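How Does a Team Buy a Robot Arm?

Buying a robot is a bit like getting a pet. The price at the store is only the start. You also need food, a bed, a leash and someone to look after it. A robot doesn't eat, but it needs plenty of other things.

Let's follow a small team at a science center called Truvthorpe. They want a robot arm that picks up objects and sorts them. Krystyna Bednarek is in charge of the plan.

Step 1: Decide what the robot will do

Before anyone looks at prices, the team writes down the job. How heavy are the things it must lift? How far does it have to reach? An arm for lifting car doors costs a lot more than an arm for lifting toys, and it takes up more floor.

Step 2: List all the parts

A robot arm usually comes without a hand. The hand is called a gripper, and you choose it to match the job. Some grippers work with electricity. Others work with air, which travels through thin hoses. The arm also needs a control box, cables and a strong table.

The team needs things for the robot to pick up too. Those are the cheap part. A plastic cup and a couple of toy animals in a metal bin are enough to practice on, and clamps from a hardware store can be used around the edge of the table.

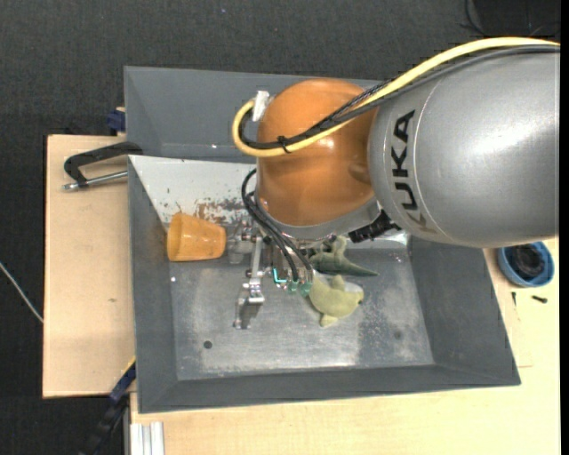 Step 3: Make a budget

A budget is a plan for spending money. The team has $3,556 for everything except the arm, which another science center is lending them. Daniyal Khattak adds up the gripper, the table, the bin, the cables and the tools. His total is $3,000.

That leaves $556. The team keeps it for repairs. Hoses wear out, screws get lost, and cables that bend all day can break inside.

Step 4: Plan the time

Parts don't all arrive together. The gripper takes 7 weeks to come from a company called Akolgo. The table takes 13 weeks, so Krystyna orders the table first. If everything shows up on time, the team can start building in September.

Step 5: Plan for people

Someone has to learn how to run the arm safely. Shagufta Sial will take a training class, and she will teach the others. Time for training goes in the plan as well.

Words to know

Budget: a plan for how to spend money.
Gripper: the part of a robot that holds things.
Spare part: an extra part you keep in case one breaks.

Try it yourself

Pick a job at home for a robot to do. Write down every part it would need, then ask an adult to help you look up the prices.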